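Print | E-mail
Last updated: May 28, 2019

Thread on running a yard sale, for the people who asked after ours in Visley. I kept a notebook, so most of this comes from the notebook.

Background first. We moved my mother out of the house on Makokha Street this spring. Two adults' worth of furniture, three kids' worth of everything else, and a storage unit at Skirkico that she had been paying for since my brother left for college.

Totals: 195 items tagged, 172 sold, $692 in the cash box after taking out the change we started with. That works out to some $4 an item.

If that sounds low, it is low. The dresser went for $60 and pulled the average up. Most of a yard sale is one-dollar stuff.

Toys and kitchen things moved fastest. Pans, colanders, spatulas, anything a person can pick up and look over in a few seconds.

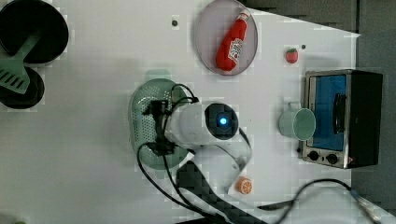 By Anjani Govindasamy

Sorting took longer than the sale. We did it in the garage over two weekends. Keep, sell, give away, dump. The keep pile was too big the first time, so we went through it again after lunch when everyone was tired and less attached.

Do not let people price their own things. My brother wanted $45 for a tennis racket with a cracked grip. I priced his, he priced mine, and Mom had the final say on both.

Tags: masking tape and a black marker. I bought the neon stickers first and they fell off anything with a curve. Masking tape stays on and comes off clean, except on book covers, where it takes the print with it. For books put one sign on the box.

Round numbers only. 25 cents, 50 cents, a dollar, then whole dollars. I tried $3.50 on a few lamps and spent the morning hunting for quarters.

Change: I started with forty in ones, a roll of quarters, and a few fives. The first buyer paid for a one-dollar vase with a twenty. So did the next one. Get more ones than you think.

Wear the cash. A fanny pack or an apron with a pocket. The box stayed inside the house and I carried the big bills in every hour.

Check with the town about a permit. Ours was free but you had to fill out a form at the counter, and the counter closes for lunch. Also ask about signs. Here you can't put them on utility poles, and they do come by and pull them down.

Signs should have an arrow, the street, and the hours. That's all anyone can read from a car. I wrote a whole list of what we were selling on the first one and then drove past it myself and couldn't read a word.

Early birds. The ad said 8. The first truck was there at 6:40. I let them look at tools and nothing else, and full price until 8. They paid it.

Put the big things near the curb. People slow down for furniture. They don't slow down for a table of mugs.

Stains. A lot of what came out of the storage unit had that brown water line along the bottom. I used a bottle of Flovenel on the chair cushions and left them out in the sun for a day. Two came up fine. The others I marked "as is" and sold as a set anyway.

Wash the plastic stuff. I put everything I could through the dishwasher on the top rack. Toy food, cups, measuring spoons. It's an evening's work and people notice – one woman asked me if the set was new.

Put kids' things on a low table, where kids can reach them. Mine sat down with the play kitchen at the end of the second day of sorting and I got nothing else done.

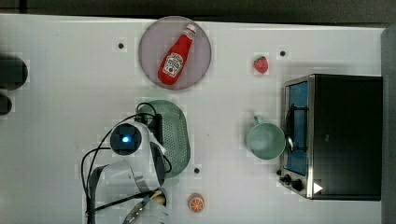 Ketchup and a strawberry, with the oven close by.

Keep sets together. A gallon zip bag with a strip of tape over the top. I sold play food by the bag and not by the piece, and the bags were gone before ten.

If a toy takes batteries, put batteries in it. You can take them back out after if you want, but I left them in and added a dollar.

Look up recalls before you sell anything for a baby. Cribs, car seats, high chairs. We had a crib from the eighties with a drop side and it went to the dump in pieces. I know someone would have bought it. That's why it went in pieces.

Clothes were the worst part. Hours of folding and hardly anything sold. Next time I would do coats and shoes and give the rest away before the sale. Nobody wants to hold up a T-shirt in someone's driveway at 8 in the morning.

Books did okay once I stopped asking a dollar. Fill a grocery bag for $3. Cookbooks went first. Encyclopedias did not go at all and I ended up calling three places before one would take them.

Haggling: decide ahead of time which things you'll come down on. For us it was anything bigger than a microwave. For the small stuff I said the price was the price until noon, and after noon it was half.

It helps to have two people out there. One on money, one walking around. We were short a person from 9 to 10 and that's when the good garden shears left without paying.

Have an extension cord run out to the table. Every person who picks up a lamp wants to see it light up. Same for the toaster, the radio and the sewing machine.

Rain plan. Ours was two tarps and the garage. It sprinkled for ten minutes around 11 and we lost a box of puzzles, which I should have put on the table instead of on the grass.

Mom did better than I expected. She sat in the shade and told people where things came from. She sold the dresser herself – I had it at $50 and she asked for $60.

She took four things back off the tables during the day. I didn't argue. One was a gravy boat that I have never seen her use.

The leftovers: we booked a charity pickup for the next morning before the sale even started. I'd call that the best decision of the whole thing. They took everything except the mattress and an old TV. The TV cost us $20 at the dump.

The Skirkico unit is closed out. Read your contract on that. They wanted notice in writing and we paid for an extra half month because I had only called.

Would I do it again? For the money, probably not. For getting a full garage empty by a certain date, yes. The date on the permit made us finish.

A few people asked for the price list I used. It's handwritten and some of it is in my brother's shorthand. I'll type it up this week and add it to the end here.

One more on the encyclopedias: it was the high school theater department. They wanted them for a set. Call yours.

Print this page | E-mail this page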